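The Pears from Flotdale

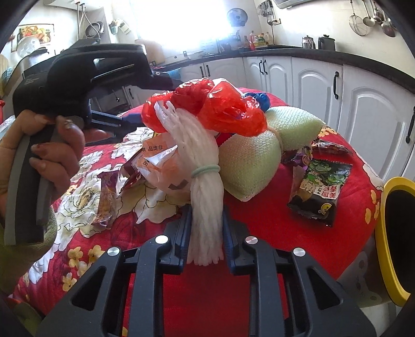

1. The Crate

The pears came up from Flotdale every fall on the four o'clock bus, riding in the seat behind the driver like a paying passenger, and every fall Lucie Penner walked down to the Mullville stop to meet them. She was 21 the first time, newly married and terribly shy, and she had carried the crate home in her arms because it hadn't occurred to her to bring the wagon.

Her aunt sent them. Her aunt had never written a letter in her life, as far as Lucie knew, but she tucked each pear in as if it were going to sea, and you could tell what sort of year she'd had by the packing. A good year was neat. The year the barn burned, the pears were rolled up in church bulletins and one wool sock.

2. The Visitor

This time there was somebody standing beside the bus with the crate already at her feet, a tall woman in a green raincoat, looking up and down the road.

"I'm Noémie Lavoie," she said. "I live across from your aunt. She didn't care for the way the new driver takes the curves, so she bought me a ticket and told me to hold it on my lap."

"The whole way?"

"The whole way — and it's 50 miles, you know, with a stop at Lirmont."

Well, there was nothing to do but bring her home and feed her. Lucie pulled the wagon and Noémie kept one hand on the crate going over the railroad tracks, and by the time they reached the gate they had got through the weather, the price of eggs, and most of Noémie's late husband.

3. Supper

They ate two pears each, standing at the sink with their sleeves pushed up, before either of them thought to put the soup on.

"She misses you," Noémie said, rinsing her chin. "She'd never say it."

Lucie looked at the crate for a while. Then she went to find out when the morning bus went back, and whether there were two seats on it.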